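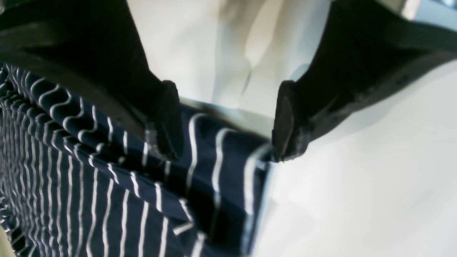

Wivon Striped Cotton: Folding, Washing, Storing

Quick answers to what we get asked most. Updated in February, more to come when there's time.

What colors does it come in?

Navy with thin white stripes. Only that one for now. Gray maybe later, no promises.

Do I wash it before I cut?

Yes. Every time. It shrinks a bit, mostly in length. Cold wash, low dry, then press. If you skip this and your shirt comes up short we can't refund it, sorry.

Will the navy run?

A little in the first wash. Wash it alone, or with other darks. White towels are a bad idea. After two or three washes it settles down.

How do I fold it so the stripes stay straight?

Flat table, not the bed. Pick one white stripe near the middle and fold along it. Smooth outward with your palm. Then fold again the same way. If the stripes start drifting, open it up and start over, pulling at the corners just makes it worse.

Mine came with a crease down the middle. Is that a flaw?

No, that's from the bolt. Steam, then a warm iron from the back. Stubborn ones need a damp cloth on top. Give it 20 minutes to cool flat before you fold it again or the crease comes right back.

Roll or fold for storage?

Roll if you have a tube. Fold if it's going on a shelf, and refold on a different line every couple months. Keep it out of the window, navy fades along the folds first and you'll see it.

Can I match the stripes at the seams?

Yes, buy extra. Half a yard more for a shirt, a full yard for a dress. Pin on the white, every other stripe. Basting helps alot on sleeves.

Does it work for napkins?

Works great. Cut along a stripe and you barely need a ruler.

How long are the bolts?

Full bolts are 99 yards. We cut from half a yard up. Over five yards we try to send it in one piece, but leave a note on the order if it really matters.

What's the item number?

3109 for the regular width. 865 is the narrow one, same cloth, same stripe. People mix these up constantly so check your cart please.

Can I return a cut piece?

Not once it's been washed or cut again. Unwashed and still folded, fine, 20 days. Put the order slip in teh package or it sits in a pile.

Do you have a store?

Stestbridge, the counter at the back of Ziliretti. Mornings are quiet. Bring your pattern and we'll work out the yardage with you.

Something missing here? Use the contact form, put "stripe" in the subject line.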